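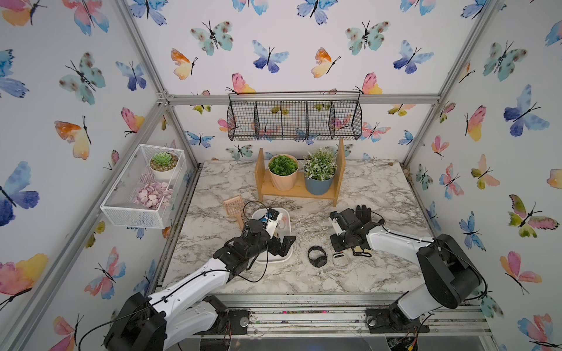 How do I get old wallpaper off without wrecking the drywall?

Posted by katport94 on Wednesday, May 6, 2020

Spare room has vinyl-coated wallpaper put up by the last owners. I pulled one corner and the brown paper of the drywall came with it. I don't think they primed first. Do I keep going or paint over it?

Luvia

Stop pulling dry. Peel just the vinyl face, then wet the backing with warm water and a little dish soap. Wait 7 minutes and scrape with a wide plastic knife held flat. Do a small section at a time. Where the brown paper is already torn, keep it dry and seal it with an oil primer before you put any mud on it.

salazar557

paint over it, I did mine last August and its fine

Karkositz

Painting over works if the seams are tight. Glue down the loose edges and use oil primer, as water-based will make the paper bubble. I'd still strip it if you plan to stay in the house.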